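Subject: Re: [bench-grippers] left gripper drops out when I reach

Sunday, April 9, 2023

Hi all,

Jumping back in on this one, as I've had a good long weekend with our pair at the Honby bench (and a lot of coffee). Somebody on the Kemurness side wrote:

> Our left hand-held gripper keeps losing its connection mid-session. The
> right one is fine. We swapped the USB ports and it's still the left.
> Is it the board inside, or are we missing something dumb? Also, how
> often do you folks redo the jaw zero?

Ours did exactly the same thing, and it was the cable! Before you open the housing, hold the gripper out as far as you'd reach in a real session and wiggle the cable right where it goes in. If the readout drops, there's your answer. I'd left no slack at all on mine, so every long reach was yanking on the plug.

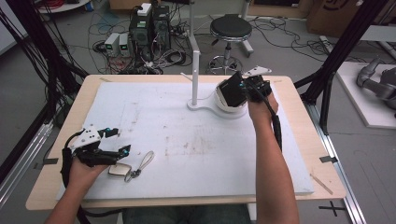
What I do now is sit down first, in the seat I'm really going to use, and only then tie the cables down. Reach to the back corners with both hands, add a hand's width, then put the strap on. Not a zip tie, please, I've cut into a cable getting one of those off and I'm still mad about it.

As for the zero, I redo it every time a finger pad comes off, and otherwise every 80 runs. We're at 864 on the current pads (original springs too) and they still close square. Close the jaws all the way, let go, close again, and if the two readings are more than 2 counts apart, check for grit in the slide before you touch any settings. A dry brush does it. I wouldn't oil it, it just collects foam dust.

Oh, and snug up the top bracket screws while you're there. Mine had backed out around two turns, and I'd been blaming the tracking software for days!

The Montes spares box has a couple of short cables left, so shout if you want one. The Jistatthorpe ones are longer but the plug is a tight fit, so try it before you strap anything.

Let me know how the wiggle test goes.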